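Demonstration gathering (robotics)

218 shares | 3 comments

Demonstration gathering is the part of robot learning in which a machine is walked through a task many times so that it may later fail at it independently. Each complete attempt is called an episode. Episodes may be recorded on a physical robot or in simulation, where the kitchens are never cleaned and never need to be.

In simulated work, an operator steers the arm with a handheld controller, or a script does it. Common tasks include turning knobs, opening doors and putting things on counters. The Jindumell set, a frequently copied model, asks for 200 episodes per task, with the starting position shifted slightly each time. Without the shifts, a system tends to learn one path through the air and defend it to the end.

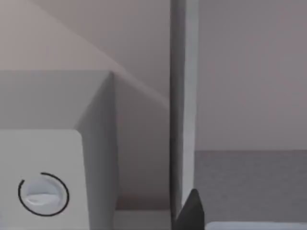

Views from close to the gripper are usually stored alongside a wider one. The close view is good for the last inch of a reach and poor for nearly everything else, as large parts of it may be taken up by whatever the arm is passing.

Failed attempts are a matter of dispute. The Domel guidelines discard them. Fellodico keeps them, labeled, on the theory that a learner should know what a miss looks like. Both camps report that theirs is the cheaper method.

Last edited Wednesday, December 12, 2018

Comments (3)

gripworks: The Domel rule changed in June. Near misses stay in if the arm recovers.

tallow_88: We did 500 episodes of one knob. I still turn my stove on with a slight wrist correction.

pm_dunes: Does anyone have the Abu Hammour task list? The link on their page goes to the old one.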